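Altberg opens a swap and gift box service for small household things

Altberg, October. The household goods firm Altberg has opened a new service called Cluteria. It helps people to pass on small things which they own but do not use any more, such as phone accessories, soft toys, sunglasses and small electronics. The service has started in the town of Zuduvard, where 300 households have registered in the first month.

The idea is simple. A household receives a flat cardboard box, folds it open and puts it on a table at home. During the following days the family members place in it the things they no longer need. When the box is ready, it is closed and brought to one of 22 collection points in the town. The box itself is used again up to 6 times.

Altberg has chosen a low box on purpose. In a deep box the small objects go to the bottom and are forgotten, and it is difficult to see what is already inside. With low sides everything stays visible, and each person in the home can still take something out again if they change their mind.
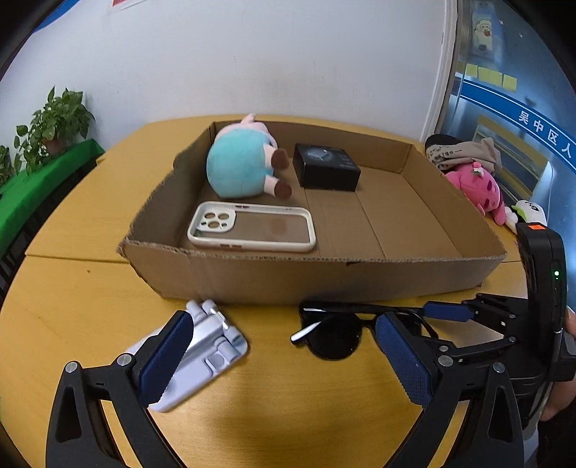 The firm asks households to keep to things that fit easily in two hands. Soft toys are welcome, as are phone cases, folding phone stands, sunglasses, and watches or other small devices in their own packaging. A phone case should be given without the phone, and the model of the phone should be written on a piece of paper if it is known. Sunglasses should be folded and laid on top, so that the lenses are not scratched by harder objects. Liquids, medicines, loose batteries and broken glass cannot be accepted.

At the sorting room in Tsoukalas Street each box is emptied by hand. Toys are washed, plastic parts are wiped, and every object receives a small paper label with its size or model. After this the objects are placed on open shelves, where registered households can choose something for themselves without payment. Until now 688 objects have found a new home in this way. Phone accessories are the largest group, followed by toys.

Objects which remain on the shelves for a whole season are offered to schools and playgroups in the district. What cannot be used by anyone is taken apart and recycled, as far as the material allows it.

Households in Zuduvard can register for Cluteria at any Altberg shop and take their first box home on the same day. There is no fee, and a household may have one box at a time. The sorting room is open for visitors in the afternoon from two o'clock until six o'clock.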